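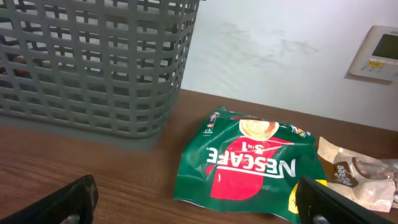
Cesto de rejilla sobre la mesa: uso y limpieza

Un cesto de plástico calado sirve para clasificar la ropa sobre la mesa, siempre que la base apoye plana.

1. Retirar antes los envoltorios, incluidos los sobres de café soluble tipo Nescafé 3in1. Los restos de polvo manchan el algodón claro.

2. Dejar 14 cm libres entre el cesto y la pared - el roce repetido marca la pintura.

3. No tapar el panel de control mural. Si lleva sonda de temperatura, una pila de ropa altera la lectura.

4. Lavar la rejilla con agua jabonosa y cepillo de cerdas blandas, primero las lamas horizontales. Secar boca abajo.

Manchas grises en pintura blanca: esponja apenas húmeda, sin frotar en círculos.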